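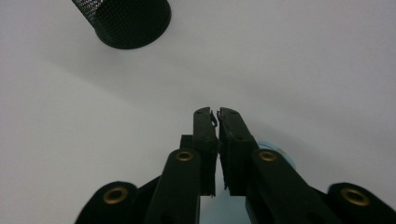
# Pokthorpe Priory

Pokthorpe Priory was a small religious house on the north bank of the river Temenitz, founded for a prior and eight canons. It was closed in the sixteenth century, and its lands passed through several families before the church ruin was given to the parish. The gatehouse, a part of the south cloister wall and the lower courses of the church are still standing. The priory barn, which stands apart from the other buildings, is used today as a store for the neighbouring farm.

## Foundation

The date of the foundation is not certain. The oldest surviving charter is of 1187, but it confirms gifts which were made earlier, by a landowner called Walter of Erolora and his wife Maud. The gifts included a mill, the tithes of two villages and the right to take dead wood from the forest. In return the canons had to say a daily mass for Walter's father, who had died abroad.

The first church was probably of timber. A stone church was begun in the early thirteenth century, starting at the east end as was usual, and the work went slowly. The nave was never built to the full length which was planned. Foundations for two more bays were found in 1934, to the west of the present end wall, and they carry no sign that walls were ever put on them.

## The mill dispute

Most of what is known about daily life at Pokthorpe comes from a long quarrel about water. The canons raised the mill weir in 1296, and the meadows upstream were flooded in the following spring. The tenants brought a complaint to the manor court, and when this did not help, 15 of them went to the weir at night and broke it with axes. The prior of the time, Hugh Farley, asked for damages and received only a part of them.

The case came back to the courts in every generation until 1371, when both sides agreed to set an iron pin in a stone to mark the highest permitted level of the water. The stone is still in the river bank, below the footbridge. The pin is lost, but its hole can be seen when the river is low.

## Decline and closure

The priory lost more than half of its members in the plague of 1349 and did not recover. A bishop's visitor in 1442 found four canons, a roof which let in rain over the choir, and a prior who kept hunting dogs in the chapter house. He ordered the dogs to be removed within nine days. A second visit, two years later, mentions the roof again - but not the dogs.

The house was closed in 1536. At this time it had an income of 46 pounds a year, and the last prior received a small pension and became the vicar of a nearby village. The lead from the roof was melted on the site. Its place was identified by a layer of burnt earth in the north transept.

## Later owners

The estate was sold to a cloth merchant, Ralph Denning, who turned the west range of the cloister into a house. His grandson sold it in 1611 to the Du Plessis family, and they stayed for roughly two hundred years. They built the walled garden, using stone from the nave, and moved the carved doorway of the refectory to the front of the house, where it looks somewhat too large.

The house burned in April 1809 and was not rebuilt. The fire started in the brewhouse. Family papers were carried out in time, among them the priory's own rent book, and this is now the most important source for the estate before the closure. The last owner of the name sold the farmland in separate lots and gave the ruined church to the parish, on the condition that no more stone be taken from it.

## Excavation and research

The excavation of 1934 was short and its records are thin. A better one was directed by Imre Vörös between 1978 and 1981, mainly in the cloister and the east range. It showed that the dormitory had been divided into private rooms long before the closure, and that the canons had eaten a large quantity of eels. Vörös also argued that the west range stands on older foundations and that these belong to Walter's own hall, given to the canons together with the land.

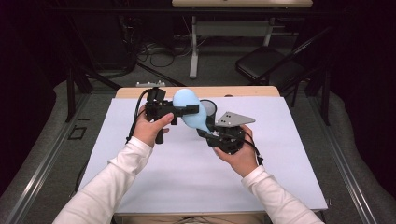

Vilém Šindelář replied that the older walls under the west range are too thin for a hall of that period, and that he would sooner see in them a guest house, put up by the first canons and pulled down when the cloister was laid out in stone. In his opinion the charter of 1187 would have mentioned the gift of a hall, as it mentions much smaller things, such as a pair of fish traps.

The question remains open. Kalkidan Lemma, in her edition of the rent book, points to an entry for "the old hall garth", a piece of ground next to the west range. This may support the view of Vörös, although the name appears only in the fifteenth century and could refer to another building. A new survey of the west range was proposed in March 2020 and has not yet been carried out.

## The site today

The church ruin and the cloister lawn are open all year without charge. The gatehouse is kept locked, and its upper room can be visited on request to the parish. It contains the only medieval floor tiles left in their place at Pokthorpe, with patterns of lions, oak leaves and a bird that has been described as a heron by some writers and as a stork by others.

The barn is private. Its roof timbers were studied by Yasuo Takagi, who dated the felling of the trees to the winter of 1403. Two of the main posts were used before in another building - they have empty joints on the side which faces the wall.

## See also

- Temenitz water stone
- Du Plessis family of Pokthorpe
- Erolora Castle
- List of priories closed in 1536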